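手持夹爪对比试用：从夹管子开始

要在 Nikdale 和 Kamata 两款手持夹爪之间做选择，产品页帮不上什么忙，两家都说自己“稳定可靠”，措辞像是同一个人写的。还是自己夹一遍比较快。

步骤一：固定测试条件
桌上铺一块白色台面，两款夹爪用同一套物件、同一个操作者。操作者换人，比的就是谁早饭吃得多了。

步骤二：细管夹持
手指合拢，让管子竖直穿过两指中间，保持 3 秒，再慢慢松开。

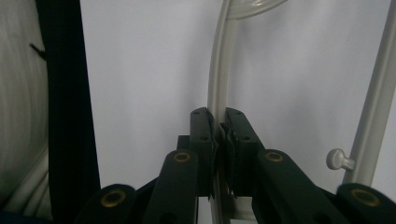
每款重复 28 次，记下打滑和夹偏。做到后半段会开始怀疑人生，属正常现象，表格照填。指尖内侧每做完一轮擦一次，灰尘对摩擦力的影响比宣传册上的任何参数都诚恳。

连杆也要顺手检查：捏合时左右两侧应同步，有一侧慢半拍，先查衬套，再骂厂家。
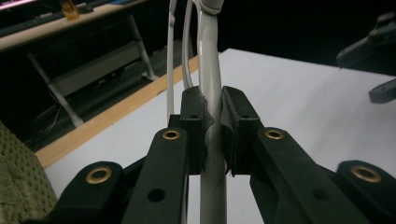 两指夹住浅灰色金属管，连杆端部可见黄铜色套环。

步骤三：双手取放
左右手各持一只，一只从编织筐上方取物，另一只张开待命。线缆顺着小臂往后走，别横在两手之间，否则录下来的多半是您跟线缆搏斗的过程。长柄、带环的物件最能区分高下：夹在末端时力臂长，手指稍软就会歪头。 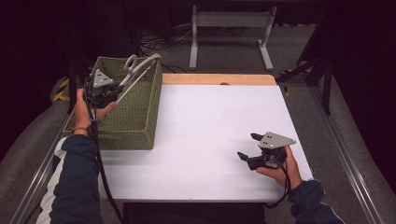
步骤四：整理记录
失败分成 2 类：没夹住、夹住又掉了。第二类更值得看。Kamata 的表我们填到第 101 行才发现列标题写反了，建议各位第 1 行就看一眼。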